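Does the second chopstick matter?

I've been working on thin objects for a while now, and most of my notes end up in spreadsheets that only I read, so I'm putting this one here.

The question was simple. When we teach a policy to pull a chopstick out of a utensil holder, should the training demos have other things in the holder, or should we start clean and add clutter later? Siriporn Yensuk, who I share the project with, thought clutter from the start. I thought clean first. We call the policy Jiken, after nothing in particular.

We collected 300 demos with the hand-held gripper. Half had one chopstick alone in the holder. The other half had it standing with at least one other utensil, usually a spatula or its partner chopstick. Same task each time: close on it, lift it straight up, hold it clear.
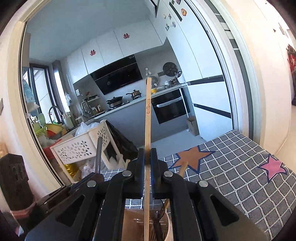 PENDOSARI, September

The pads are what make this possible at all. With bare jaws a chopstick rolls as soon as the grip is a little off center. With the soft pads it mostly stays where you closed on it, and a demo is over in a few seconds.

We trained one policy on each half and ran both on the arm, 49 trials apiece, all with clutter in the holder. The clean-first policy got 23. The cluttered one got 30. I had expected the gap to go away after I fine-tuned mine on a small batch of cluttered demos, and it did shrink, but it didn't close.

Most of the failures looked alike. The fingers came down between two utensils and shut on both, or pushed the target over against the rim and then closed on air. The clean policy did this more when the second chopstick leaned across the first. It had never seen a reason to come in from the other side.

One kitchen layout is not much to go on, and 49 trials is a small number. Siriporn wants to repeat it in the Kennedy building with metal chopsticks, which are thinner and will probably be worse. I also need to rewrite the Catetti logging script, which drops the gripper width whenever the jaws are fully shut. I'll start on that first.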